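The case for paying to be read

Every so often somebody at our writing group in Prerville comes in holding a letter, or these days a phone, with that look on their face that I have learned to recognise at once. They have had a poem accepted. The rest of us put down our biscuits and say how marvellous, and it is marvellous, and then one of the older members asks as gently as she can whether there was a fee.

There usually was. And what follows, most times, is a rather sad quarter of an hour in which a grown person is made to feel a fool for having spent the price of a takeaway on something that gave them three days of happiness. I have sat through that quarter of an hour more often than I would like, and for a good many years I was one of the people doing the asking. I have changed my mind since then, or changed most of it, and I would like to set down why.

I should say first that I don't mean to defend the out-and-out swindlers. There are outfits that accept every scrap sent to them, print it in type so small you need a lamp, and then write to your aunt offering her a plaque. I have no time for them. If a contest tells you that you beat a crowd when there was no crowd, that is a lie, and the fact that it's a pleasant lie doesn't help. What I am talking about is the large and muddled middle: the small magazines with a reading fee, the town competitions with an entry form and a cheque, the anthologies where contributors are asked to buy a couple of copies so the thing can go to the printer at all. These get lumped in with the swindlers, and I think it's unkind and a bit lazy.

My own conversion came about through the Grosach Prize, which I helped to read for one June when they were short of people. You won't have heard of it unless you live up that way. That year it drew 655 poems, and there were 11 of us reading, in a room over a shop with a kettle that took an age. I had imagined, I suppose, that judging poems meant a glass of something and a comfortable chair, and an hour or two of shaking one's head. It took us the best part of the month. Every poem was read twice by two different people, and if the two disagreed it went to a third, and I can tell you there were arguments over single lines that went on through supper and into the washing-up.

The entry fee paid for the room, the stamps, the printing and a modest prize. I saw the accounts, which were kept in an exercise book, and there was nothing left over but the price of next year's envelopes. The readers weren't paid. I drove home each night with my head full of other people's grandmothers and lost dogs and kitchens, and I thought, well, somebody wrote to us hoping to be read properly, and they were.

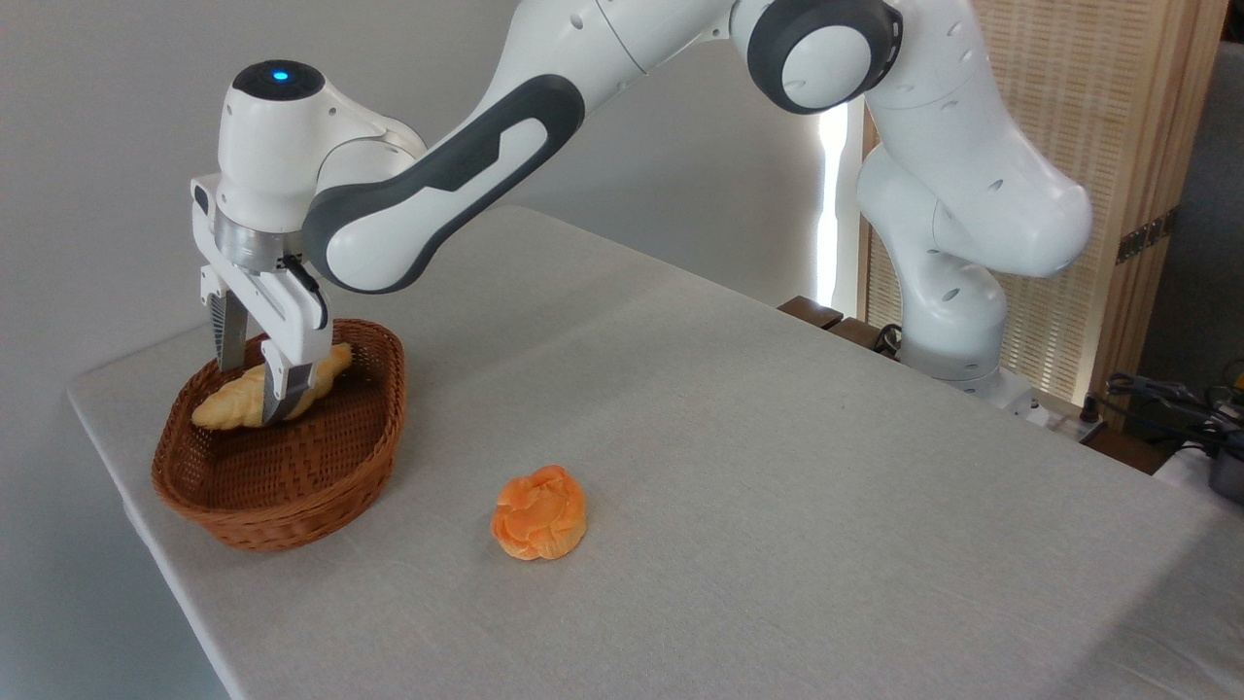
I had sent poems out for years myself without once considering what happened at the other end. I thought of an editor as a sort of weather. You put your washing out and either it rained or it didn't. After Grosach I began to see that what I had been asking for, each time, was some portion of a stranger's evening, and that I had been asking for it free, and getting quite huffy when the answer was slow.

Now, the usual reply to this is that money should flow towards the writer. It's a good rule and I have repeated it to beginners myself. If you have written a novel and a firm wants to sell it in shops, then of course they should pay you, and if they want you to pay them you should put your coat on and leave. But poetry has never had much money flowing in any direction. A friend of mine plays in a brass band and pays her subscription every year, and pays for the bus as well, and has never once been told that real musicians would be ashamed to. Another keeps an allotment at a cost per marrow that would make you weep. We let people pay for their pleasures in nearly every other part of life, and then when it comes to verse we get terribly stern.

I suspect the sternness has to do with the word "published", and what we think it ought to do for us. When I was young I believed it was a gate. On one side were the people who wrote and on the other side were writers, and somebody with a key would one day look up and wave me through. A lot of us go on believing it well past the age when we ought to know better. So if it comes out that a person has paid at the gate, it feels to the rest of the queue like cheating, or worse, it feels as though the gate might only be painted on a wall.

I have been through it now, in a small way, and I can report that the garden on the other side looks very much like the one I came from. My first poem to appear between proper covers was in a collection from Nyberg, a little press that has since packed up. I bought 10 copies. I gave them to my sister and my neighbours and the woman who used to cut my hair, and I kept one, and I still take it down now and then. The poem isn't much good. There is a gull in it doing something no gull would do. But I remember walking about the town that week feeling that I had been let in on something, and I wrote more in the following year than I had in the five before it, and some of that was better.

That seems to me the part the scolders leave out. They talk as though the only question were whether the honour was real. I would want to ask as well what the person did next. Some people get their certificate and frame it and never write another line, and perhaps they were never going to. Others are so bucked up that they start reading other people's poems, and join a group, and learn what a line break is for. I could name half a dozen in our own circle who began with an anthology that the rest of us would have sniffed at, and who now write things I would be proud to have written.

It would be dishonest to leave out the other side, so I will put in Multunen. It was an online magazine with a handsome front page, and I sent them a fee and four poems and heard nothing for well over a year, and when I wrote to ask I got a message telling me that submissions were open. I was cross about it for longer than the sum deserved. Later I saw them boasting of 1223 entries in a single round, and I sat down with a pencil and worked out what that came to in fees, and was cross all over again. There was no list of readers and no word on how the choosing was done. I shouldn't have sent them anything without asking, and I have only myself to blame for that, though I do blame them a little too.

So I'd like to see less shaming and a good deal more plain information. A contest ought to say how many poems it had last time and how many it took. It ought to say who reads them, and whether every one is read to the end, and where the money goes, even if the answer is only envelopes. If it takes nearly everything, it can say that too! I would happily pay to be in a book that called itself a community collection and let in anybody with a decent stab at a poem. I have bought worse books from very grand shops. What stings is being told you were picked out when you weren't.

And for those of us who sit in groups and have been at this a long while, I would suggest keeping the question about the fee back for a week. It can be asked, and it ought to be, before any second cheque is written. But the person with the letter has come in out of the rain to tell us something, and they would like to read us the poem. At Prerville we have got into the way of asking for that first. We had one only the other night, a sonnet with a line too many, about a father mending a bicycle in the hall. She read it twice because we asked her to, and it was gone ten before any of us thought of looking for our coats.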